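Reading The Salt Ledger, and why I love a grumpy narrator

Jan 7, 2021

I finished Krisztina Hegedűs's The Salt Ledger last night, all 514 pages of it, and I'm still a bit giddy! It's set in Grumel, a harbour town where every family owes money to every other family, and the whole thing is told by a retired clerk who can't stand any of them.
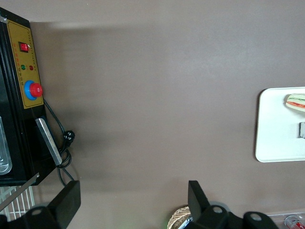 The kitchen worktop, with the red switch and yellow panel.

What got me was how long she makes you wait. The clerk mentions his brother on page 3 and then won't speak of him again until you've nearly forgotten there was one (I hadn't, I was desperate). When the letter finally comes I had to put the book down and walk round the flat. The middle chapters at the Palacios house do sag a little, but the dinner is so funny I forgave them.
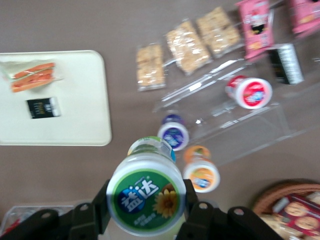
Petrică Zamfir commented that the sagging bit was his favourite part, and that I should try her short stories before the sequel comes out in February. Ordered!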